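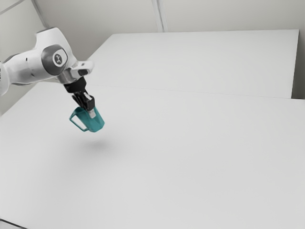

Start | Tests | Werkstatt | Forum | Kontakt

Curiretti Greifer-Bausatz im Test: vier Wochen an meinem Arm

von Kosmas Alexiou

Artikel drucken | Per E-Mail senden

Den Bausatz von Curiretti habe ich im April bestellt, für die offene Werkstatt Stindell, in der ich abends arbeite. Wir haben dort einen sechsachsigen Arm, gebraucht gekauft, und bis jetzt keinen Greifer, mit dem man zufrieden sein kann. Deutsch ist nicht meine Muttersprache, bitte entschuldigen Sie kleine Fehler. Die technischen Angaben habe ich zweimal kontrolliert.

Lieferung und Preis

Der Bausatz kostet 484 Euro mit Versand. In dem Karton liegen der Greiferkörper, zwei Finger, die Polster, ein Kabel, der Adapter für den Flansch und eine gedruckte Anleitung. Dazu bekommt man einen Zugang zu der Simulation, in der man den Greifer zuerst virtuell ausprobiert. Die Anleitung ist auf Englisch und auf Deutsch, die deutsche Fassung hat leider auf der Seite mit den Schrauben einen Fehler: Es sind dort M4 angegeben, es müssen aber M5 sein. Ich habe dem Hersteller geschrieben und am nächsten Tag eine höfliche Antwort mit der korrigierten Seite erhalten.

Erst simulieren, dann schrauben

Ich empfehle sehr, mit der Simulation zu beginnen. Meine erste Aufgabe war eine Tasse: der Arm soll sie am Rand fassen, anheben und über dem Tisch halten. Im virtuellen Raum ist alles weiß und aufgeräumt, man sieht deshalb gut, was der Greifer macht. Die Finger zeigen senkrecht nach unten und reichen in die Öffnung, die Tasse hängt darunter ein wenig schräg. Diese Neigung hat mich zuerst gestört. Wenn ich später eine volle Tasse bewegen möchte, ist sie natürlich ein Problem, und ich muss den Griffpunkt anders wählen.

Der Schatten auf der Tischplatte ist weich und für die Schätzung der Höhe wenig nützlich. Ich habe mir lieber den Abstand als Zahl ausgeben lassen. Das geht im Menü unter „Messen“, steht aber nicht in der Anleitung.

Mit den Standardwerten habe ich 97 Versuche gerechnet. Die meisten Fehler kamen, wenn der Henkel zu nahe bei einem Finger lag. Nachdem ich die Tasse so gedreht hatte, dass der Henkel zur Basis des Armes zeigt, wurde es deutlich besser.

Montage

Für den Einbau habe ich mehr als 2 Stunden gebraucht. Der Adapter sitzt genau, das Gewinde ist sauber geschnitten. Unangenehm ist nur der Stecker: Er liegt so dicht am Flansch, dass man ihn mit dicken Fingern kaum erreicht. Man soll ihn also einstecken, bevor man die letzte Schraube anzieht. Ich habe es in der falschen Reihenfolge gemacht und alles wieder geöffnet.

Die Greifkraft stellt man in Newton ein. Bei 40 hält der Greifer ein Stück Rundstahl sehr fest, für Keramik ist dieser Wert viel zu hoch. Eine alte Tasse aus der Werkstattküche hat dafür ihren Rand verloren. Jetzt beginne ich immer beim kleinsten Wert und gehe langsam nach oben.

Vergleich

Vorher hatten wir den Greifer von Bakalis auf Probe. Er ist leiser und schließt schneller, aber die Software verlangt ein Konto und eine ständige Verbindung zum Internet, und unsere Werkstatt liegt im Keller. Den Rolier kenne ich nur von einem Kurs. Dort gefielen mir die Polster besser, sie waren weicher und man konnte sie ohne Werkzeug wechseln. Bei Curiretti sind sie geklebt. Ersatz kann man bestellen, das Ablösen der alten Polster ist jedoch eine mühsame Arbeit mit Spiritus und Klinge.

Was mir gefällt: genaue Mechanik, Simulation ohne Zusatzkosten, schneller Kundendienst.
Was mir nicht gefällt: Lage des Steckers, geklebte Polster, Fehler in der Anleitung.

Ich behalte den Bausatz. Für jemanden, der nur gelegentlich etwas greifen will, ist der Preis wahrscheinlich zu hoch. Wer den Arm jede Woche benutzt und gern vorher am Rechner probiert, bekommt ein ordentliches Gerät. Meine Einstellungen für Tassen und Rundmaterial schicke ich auf Anfrage gern zu.

Artikel drucken | Per E-Mail senden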